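Favum Textile Workroom
Minutes of the monthly staff meeting
2024-11-22

Held in the back workroom, at the cutting table. Present: cutting, folding, mending and front counter staff. Apologies from the van driver, who was on a pickup and sent notes for item 4.

1. Minutes of the last meeting

Read and accepted with one correction. The minutes said the steam iron had been replaced. It was repaired, and the bill went to the repairs line, not to equipment.

2. Matters arising

The drain in the mop sink has been cleared. The landlord has still not answered about the light over the back door. Front counter will write again and keep a copy this time.

The lost box of zippers was found behind the button drawers. It has gone back on the notions shelf and the replacement order was canceled before it shipped.

The question of who opens up early when the school orders come in was left over from last time. Agreed that mending opens on those days and leaves early to match. Folding asked that the alarm code be changed before then, which front counter will arrange.

3. Shelving

Brivetti has sent a quote for new shelving along the long wall. It comes to 2,000 dollars with delivery and fitting. Cutting said the price is fair but the shelves in the drawing are too shallow for full bolts, which would stick out into the walkway. Folding would like the shallow ones for cut lengths, where deep shelves mean that the pieces at the back never come out again.

After some talk it was agreed to ask Brivetti to quote again with deep shelves at the bottom and shallow ones from shoulder height up. The bottom shelf should be clear of the floor by a broom's width. Nothing to be ordered until the new drawing has been seen by everyone. The drawing will be pinned up by the kettle.

The old shelves are to be offered to Văn, the alterations shop next door, before they are put out on the curb. Văn has asked before.

4. Pickups and deliveries

The driver's notes were read out. The hotel is now tying its linens in sheets instead of bagging them, and the knots come open in the van. Front counter will send the hotel a roll of our bags and ask them to use those.

The theater pickup has moved to the side entrance while the front steps are being fixed. There is a low bar across the side entrance, so the van has to stop in the street. Extra time to be allowed.

The driver also asked that heavy bundles be marked on the outside -- two this month felt no different from the others until they were halfway off the floor. Folding agreed to use the red tags.

5. Labels

The Pirkix labels were discussed again. They hold up well in storage but the glue leaves a mark on napped fabrics. Mending has been getting it off with a warm iron and brown paper, and this works on cotton but not on anything synthetic.

Agreed: Pirkix labels to go on bags and boxes only. Fabric pieces get a paper tag and a safety pin through the selvage. Where there is no selvage the pin goes in a corner, well inside the cut edge. Pieces that already have a glued label are to be left as they are and dealt with when they are sold or used.

Front counter asked that the fiber content be written first on the tag, ahead of the length, because customers ask for that first. Agreed. If the content is not known, write "unknown" and do not guess.

6. Cutting table

The table top has a groove where the rotary cutter has been going without a mat. It catches on thin fabrics. Cutting proposed sanding and a coat of wax. Mending thought the groove was too deep for that and that a filler would be needed first. Cutting will try filler on a short stretch at the window end and report back in December.

Everyone is reminded to use the mat, including for quick jobs.

Food and drink on the cutting table was raised. There was a ring on a length of lining that had to be cut around. Drinks now go on the windowsill or the counter by the kettle. Agreed without a vote.

7. Folding and storage of loose fabric

This took up most of the meeting. Loose pieces are coming off the table faster than they are put away, and they are being laid over one another, so that the lower ones crease and have to be pressed before anyone can measure them.
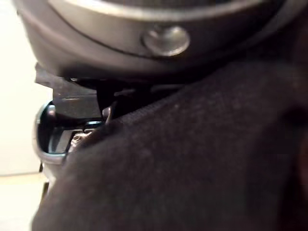 Item 7: fabric, close view.

Folding explained how it would like pieces to be handled. Shake out, lay flat, fold selvage to selvage, then fold again to shelf width. Slippery fabrics are rolled on a tube. Velvet and other pile fabrics are not folded at all but hung from the rail by the pressing room door.

Cutting said that this was fine for full lengths but slow for offcuts. After discussion the following was agreed:

Pieces 9 inches or less on the short side go in the scrap bin by fiber. They are not folded or tagged.

Pieces between 9 and 26 inches are folded once, tagged and stood on edge in the shallow crates.

Anything larger is folded as above and goes on the shelves the same day.

Mending asked what to do with odd shapes left over from garments. Measure the largest rectangle that could be cut from the piece and go by that.

The chair by the pressing table is not to be used for fabric. It is needed for sitting on.

Front counter will type up the sizes and tape them to the end of the table.

8. Scrap sale

The last scrap sale cleared most of the cottons but almost none of the wools. Front counter thinks the wools were too far from the door, and would like to put them on the first table next time. Bags will stay at 2 dollars. A proposal to sell the wools by weight was put off, as the scale needs checking.

It was asked whether the sale should have its own cash box. Agreed that it should -- last time it took the whole of closing to separate the sale money from the counter money.

9. Any other business

The good shears are missing their cover. If you have it, please put it back in the drawer.

Folding asked for a second lint brush. Approved.

The radio stays off while the phone is in use.

10. Next meeting

In December, same place. Cutting to report on the table top, front counter to bring the new shelving quote if it has arrived.

The meeting closed and the table was cleared for the afternoon's work.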